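Stollen (robot learning method)

Stollen is a method for teaching a robot arm to push small objects around a tabletop in response to plain-language instructions. It was developed at the Trurkholm laboratory as a successor to an earlier system, Mika, which could do much the same thing provided that no one changed the wording. The name comes from the German fruit bread and is not an acronym, although several have been proposed after the fact.

Background

Language-conditioned pushing is one of the humbler problems in robotics. The arm has no fingers to close and nothing to pick up. It has a single blunt rod, and with that rod it must get one block next to another, or into a corner, or away from the rest. Pushing was chosen because it is cheap to set up and hard to do well. A block nudged slightly off center will rotate, and a block that rotates tends to go somewhere else.

Mika was trained on whole demonstrations, each paired with one instruction written before the operator began. This assumed that operators did what they had been told. A review of the recordings found long stretches in which the operator missed the block, hit a different one, corrected, and finally arrived at the goal by a route the instruction did not mention. Mika learned the detours faithfully.

Method

Stollen reverses the order of work. Operators push blocks about with no particular instruction, and the recordings are afterward cut into short pieces, each labeled by a second person who writes down what happened in it. A stretch that would have been a failed attempt at "move the red star to the left" becomes a perfectly good example of "bump the blue block." Labeling after the fact, usually called hindsight relabeling, was not new. The contribution of Stollen lies in the cutting. Segments are split wherever the rod changes which block it is touching, and pieces shorter than 2 seconds are thrown away.

The published training set holds 1,044 labeled segments, which is small for work of this kind. The authors described the size as sufficient. They also described it as what was available.

Evaluation

The standard test, known as the Pacheco layout, uses eight blocks in 4 colors. Color alone does not settle which block is meant, so an instruction has to name the shape as well, and the system has to notice that it did. 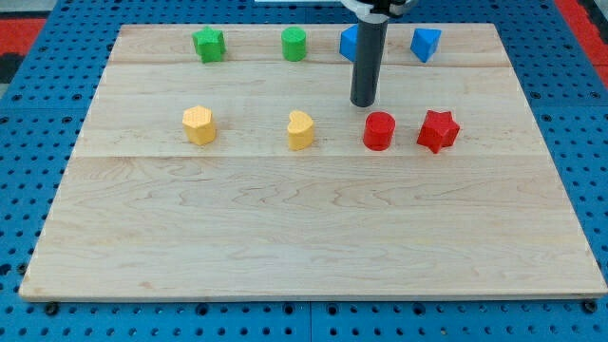 A reader of the Trurkholm project page objected that a tidy starting layout flatters any method, as the rod has a clear lane to most of the blocks and the hard cases only begin once things have drifted into a heap. The authors replied that later trials start from wherever the previous one ended, and that heaps are therefore well represented.

Of the 26 instructions in the test, Stollen handled the single-block ones most reliably. Instructions involving two blocks were less certain, and those containing the word "between" were poor enough to be given their own table. Mika, run on the same list, did acceptably on the instructions it had seen before and treated the remainder as an invitation to push the nearest thing.

Limitations

The method has no notion of being finished. Having put a block where it was asked to, the arm will often go on pushing, and in the original trials a person ended each run with a key press. A later version added a stop signal, which cured the habit and introduced a new one of stopping early.

Labels are also only as good as the labelers. Two of them disagreed throughout about whether "up" meant away from the arm or toward it, and both usages remain in the data.

See also

Hindsight relabeling
Imitation learning
Mika (robot learning method)
Pacheco layout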